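Plustau Household Activities Collection: Break Area and Water Station Subset

Data card, revised 18 August 2020

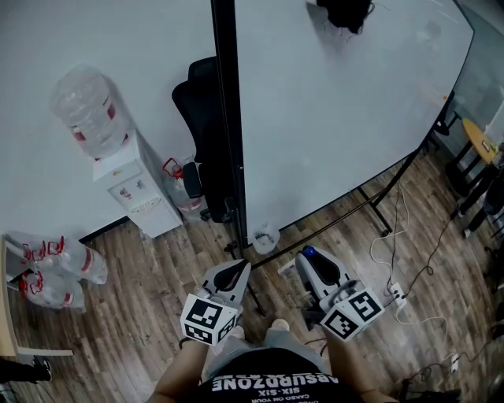 Summary

The Break Area and Water Station subset records ordinary activity in a small shared workspace. It covers the water dispenser, the seating beside it, the white table, and the items that people set down and pick up during a working day. The subset contains 142 recordings and 697 written activity notes. It is part of the Plustau collection and follows the same terms of use.

Setting

The area has a wooden plank floor and white walls. A floor-standing water dispenser stands against one wall, with its control panel and taps on the front. Water is supplied from a large clear plastic jug mounted upside down on top. A smaller clear bottle with a red handle is normally kept on the dispenser side of the room. An office chair with a tall mesh back is kept between the dispenser and a black vertical pole. The large white table is on the other side of the pole and has a black leg and a black metal crossbar.

Furniture positions were not fixed. Chairs in particular were moved by the people using the room, and annotators were told to record the position at the start of each recording only.

Activities covered

The subset is divided into 6 activity groups:

Dispensing water into cups and bottles
Changing the water jug
Moving and parking chairs
Clearing the table surface
Sorting small items left on the table
Sweeping beneath the table and crossbar

Jug changes are the least common group. Most of them were recorded at the Puno site, where the dispenser is in heavier use. Users who need a balanced set should draw from the table groups with care, as these account for more than half of the notes.

Annotation

Notes were written by annotators at Intarasuk and checked at Plustau. Each note gives the activity group, the main object handled, and the state of that object at the start and end of the recording. Object names come from a fixed word list. "Jug" is used for the large container on the dispenser and "bottle" for any smaller container, including those with handles. Earlier releases used the two words interchangeably - those notes have been corrected.

Water level is recorded as full, partial, empty, or unclear. Clear plastic is difficult to judge against a white wall, and about 6 percent of the jug notes are marked unclear.

Known limitations

All recordings were made indoors during working hours. Only one model of dispenser is represented at each site. Items on the table that could not be identified are listed as "other" and have no further label. Printed text on clothing has not been transcribed.

Access and maintenance

The files are held on the Wimanier server and are available to registered partners. Corrections to the notes should be sent with the recording number and the text of the proposed change. The next revision is planned for September and will add further jug changes from the Puno site.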